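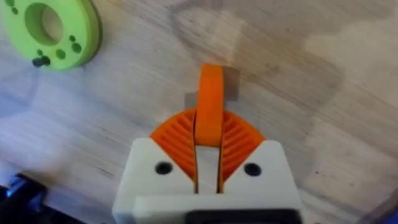 Call for Participants: Household and Bench Chore Trials

Puston is recruiting operators for a study of whether low-cost robot arms can do ordinary chores at home and on the shop floor. Pick-and-place of single parts on a bare wooden tabletop is the first task. Later tasks cover sorting hardware, folding dishcloths and loading a dish rack.

What you will do
Operators guide an arm by hand controller through short task runs, then log each run as complete, partial or failed. Failed runs are kept and count toward your total. The study needs 2,000 runs, of which 1,000 are parts handling. You will also do the same chores by hand, timed, for comparison.

Current state of the work
In the pilot at our Guthrie site, the arm ran without operator input for up to 645 runs before the gripper had to be serviced. Flat parts lying directly on the table remain difficult, and cloth is worse. We do not expect the arm to match a person on any task in this study.

Requirements
Age 18 or over
Able to sit at a bench for 2 hours per session, with breaks
Normal or corrected vision
No robotics experience needed; people who have worked in packing, cleaning or kitchens are encouraged to apply

Terms
Sessions run through the end of July. Participants are paid by the session, including sessions stopped by equipment faults. Hand and tabletop video is recorded; faces are not.

To apply, use the form on the Wamell recruitment page and quote study name Akuvari. Posted 2026-03-25.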